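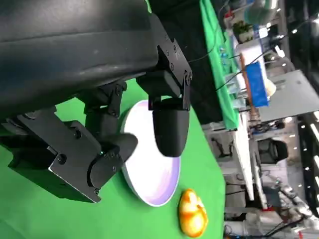

机器人学习版 > 方法讨论
主题：只用腕部视角做双臂摆盘，Purnel 的“延迟闭合”到底有没有用
2022年3月6日

楼主 绿布下的咸鱼
先交代背景。我们组复现 Purnel，任务很家常：绿布上摆碗，夹爪去夹碗沿，旁边再放点水果捣乱。原方法的卖点是延迟闭合，策略判断“可以夹”之后不马上夹，再看2帧腕部图像，两次都同意才动手。
论文里写得像顿悟，代码里是一个 if。
我把这个 if 删了，成功率掉得很难看。加回来，又好了。于是我三个月的工作可以概括为保护一个 if。想问问各位，这算方法还是算工程？

2楼 tessier_用户已受潮
算工程。我们用 Tessier 做基线，把动作块长度调短，不加延迟也能到差不多的水平。你那个 if 等于变相降低控制频率，慢一点当然稳。

3楼 绿布下的咸鱼（楼主）
回2楼：试过单纯降频，没用。降频以后它是慢悠悠地夹空。区别在于那两帧里手腕还在走，视角一直在变。碗是白的，碗壁又没什么纹理，单帧里离指尖多远全靠网络猜。

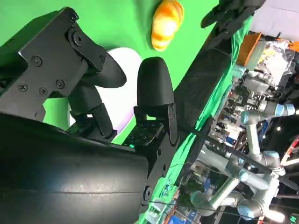
所以我的理解是，多出来的两帧相当于给了一点视差，网络自己拿去用了。我没有证据，只有一条好看的曲线，这在本领域一般也够投稿了。

4楼 半截网线
楼主最后一句请自重，审稿人也逛论坛。
说正经的，想证明是视差很简单：延迟照留，但让手腕停住再看两帧。如果效果还在，那就是去抖动，跟几何没关系。

5楼 lasthorpe搬砖处
4楼这个对照我们在 Lasthorpe 的台子上做过，停住以后增益剩不到一半。但我们夹的是杯子，不是碗，别直接引用，引用了我也不认。
另外想问楼主背景绿布换过没有。绿幕前面跑出来的视觉结果，我一律先打个折。

6楼 绿布下的咸鱼（楼主）
没换过。绿布是前人留下的，地位比我高。
停手腕的对照昨晚跑了一轮，每组10次，样本少得不好意思画误差棒。停住之后比原版差，比删掉 if 强。也就是说你们两边都对了一点，我最讨厌这种结果。
失败的我逐条看了回放，多数是指尖离碗沿还有距离就闭合。盘面沾了颜色的时候更容易犯，我怀疑它把色块边界当成了碗沿，还没单独测。

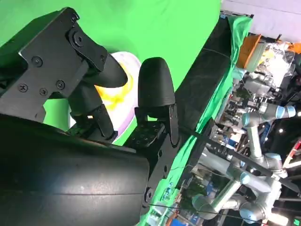 图3 腕部视角，两指张开，后方白色圆形物体表面有一片黄色

7楼 tessier_用户已受潮
每组10次就敢说“比原版差”？你这置信区间能停一辆车。
我还是那句话，换短动作块再比一遍，基线不调就别夸新方法。

8楼 绿布下的咸鱼（楼主）
行，短动作块也加进去。你把 Tessier 的配置贴出来，省得到时候又说我调得不用心。

9楼 gullivia今天编译了吗
路过。Gullivia 的仿真里可以随便改碗面贴图，色块边界那个假设先在仿真里扫一遍，比在真机上一个个试省命。就是碗沿接触模型有点玄学，偶尔碗会自己飞走。

10楼 半截网线
碗飞走算成功还是算失败？

11楼 gullivia今天编译了吗
看离截稿还有几天。

12楼 tessier_用户已受潮
配置发你站内信了。学习率那行注释别信，是我去年11月写的，当时没睡。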